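Why Do Things Wear Out?

Look at the soles of your oldest shoes. When they were new they had a pattern of sharp lines and bumps. Now the heel may be smooth, and one side is probably flatter than the other. Where did the missing bits go?

They were left behind on pavements, in corridors and on the stairs. Each step took off a tiny amount, far too small to see. This slow loss is called wear.

Rubbing

When two things slide against each other, they rub. The force that slows them down is called friction. You need friction to walk, to hold a pencil and to stop your bicycle.

Even a surface that feels smooth has tiny hills and dips if you look at it through a strong microscope. When two surfaces slide past each other, the hills catch. Some bend and some snap off. The harder you press, the more of them break.

Rubbers (the kind in your pencil case) are made to wear away. The rubber is softer than the paper, so it comes off in crumbs and takes the pencil marks with it. Good brakes work in a similar way. The brake pads on a bicycle are meant to wear out before the wheel does, as pads are cheap and easy to change.

Scratching

Scratches are a different kind of wear. They happen when something hard and sharp is dragged over something softer. A grain of sand can scratch many kinds of plastic and metal.

Scientists test how hard a mineral is by seeing what it can scratch. Talc is so soft that you can scratch it with a fingernail. Diamond is the hardest natural mineral, and it will scratch all the others.
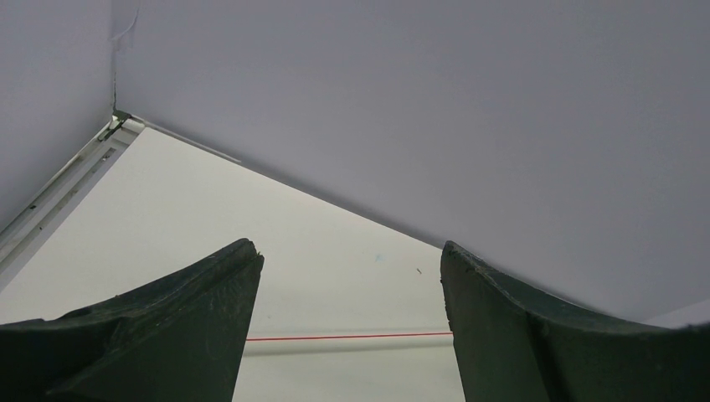 Edges and corners wear in their own way. A flat side can spread a knock over a large area, but a corner takes the whole knock in one small spot, so little pieces chip off. Marks are easier to spot on some colours than others. On dark green, scratches and scuffs can show up pale, and you can see small nicks along an edge as well. Old school desks, door frames and toy cars often have their worst damage at the corners.

Wind and water

Wear does not need people. Pebbles in a river roll and bump together until their corners are gone. In dry places the wind picks up sand and throws it at rocks, which slowly changes their shape.

Stone steps wear too. Reginald Haverford, who writes about old buildings, measured a stone step in the village of Malow and found that the middle was 15 millimetres lower than the ends. Most people walk up the middle.

Try it yourself

You will need 2 pieces of white chalk, a sheet of sandpaper and a sheet of plain paper.

Rub one piece of chalk on the plain paper 3 times, pressing gently. Rub the other on the sandpaper 3 times in the same way. Tap the dust from each into a separate pile. Which pile is bigger? Look at the ends of the chalk and compare their shapes.

Do it again, pressing harder, and write down what changes. Wash your hands when you have finished.

Words to know

Friction: the force that slows things down when they rub together.
Wear: the slow loss of material from a surface.
Mineral: a natural solid, such as talc or diamond, found in rocks.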